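About Kenus

Kenus makes replacement parts and enclosures for desktop 3D printers.

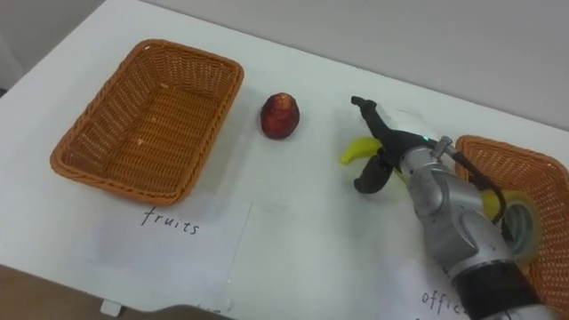
The company was set up by Aroha Gilchrist and Ville Vuorinen, who had both been repairing printers for schools and small workshops. Most of the machines that came in had one of two faults: a worn extruder drive gear, or a hot end fan that had stopped moving enough air. Neither part was sold separately by the maker. We drew our own, printed the housings, and bought in the metal pieces. Those two parts are still in the catalog as K-series gear kits and fan ducts.

What we make

The catalog lists 51 parts. They fall into these groups:

Extruder and feed parts: drive gears, idler arms, tension springs, guide tubes
Cooling: fan ducts, mounting plates, airflow baffles
Motion: belt tensioners, pulley covers, rod end caps
Enclosures: the Pirneck panel kit, in short and tall versions

Plastic parts are printed in PETG unless the product page says otherwise. Parts that sit near the hot end are printed in ABS. We do not use PLA for anything that carries load or gets warm. PETG starts to soften near 80 degrees C, so PETG parts should not be fitted inside a heated chamber set close to that figure. ABS versions can be made to order.

How parts are checked

Each new design is fitted to a test printer and run for 3 weeks before it goes on sale. The test prints are tall, narrow towers with frequent retractions, which put more wear on the feed path than ordinary use does. Belts are checked for tension at the start and end of the run. If a part moves, cracks or needs to be retightened, the drawing is changed and the run begins again.

Production parts are measured with calipers at the bolt holes and mating faces. Holes for threaded inserts are left slightly under size and opened with a drill, as printed holes vary between machines - more so when filament has picked up moisture. All filament is dried before use.

Design files

Drawings for discontinued parts are released as STL and STEP files. The Kuusisto spool holder was the first of these. Files for current parts are available to repair shops on request. Please state the printer model and board revision when you write; several makers changed the bolt spacing without changing the model name.

Where we are

The workshop is in Kakcombe. Aroha handles design and testing. Ville runs production and answers technical mail. Orders received before noon are packed the same day if the part is in stock. The workshop closes for 2 weeks in June for machine servicing, and orders placed then are shipped in the order they arrived once we reopen.

Returns are accepted on unused parts. Enclosure panels cut to a custom size cannot be returned.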